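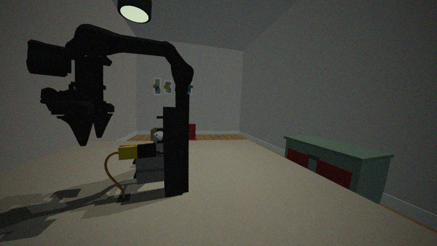

18. Oktober 2022 – Leimversuche Buchenleisten, Fortsetzung

Charge 154 von Khosravi heute angebrochen. Riecht schärfer als die alte, Viskosität nach Gefühl aber gleich. Topf vorher nicht gespült, bitte nächstes Mal dran denken!

Sechs Proben verleimt, Fugen quer zur Faser. Pressdruck wie gehabt. Probe 4 verrutscht beim Anziehen der Zwingen, trotzdem dringelassen – Wert später mit Vorsicht lesen.

Offene Zeit: sieben Minuten, danach zieht der Leim Haut. Datenblatt Sendurness sagt mehr, stimmt bei unserer trockenen Luft in der Werkstatt nicht. Befeuchter läuft wieder nicht richtig, Filter verkalkt.

Bruchlast der Serie von letzter Woche nachgetragen:
bester Wert 491 N, Bruch im Holz, Fuge heil
schlechtester Wert unbrauchbar, Leim nicht durchgehärtet (zu früh ausgespannt, mein Fehler)

Mit Gimano telefoniert wegen der neuen Leisten. Lieferung erst im November, also mit dem Rest auskommen. Keine Leisten mehr für Keile zersägen.

Noch offen:
Hobelmesser wechseln, Riefen auf der linken Seite
Feuchtemessung vor dem Verleimen, nicht hinterher
Etiketten, Bleistift verwischt nach dem Wasserbad völig
Tabelle auf Nanonard ablegen, alte Version löschen

Proben bleiben über Nacht in den Zwingen. Nicht anfasssen.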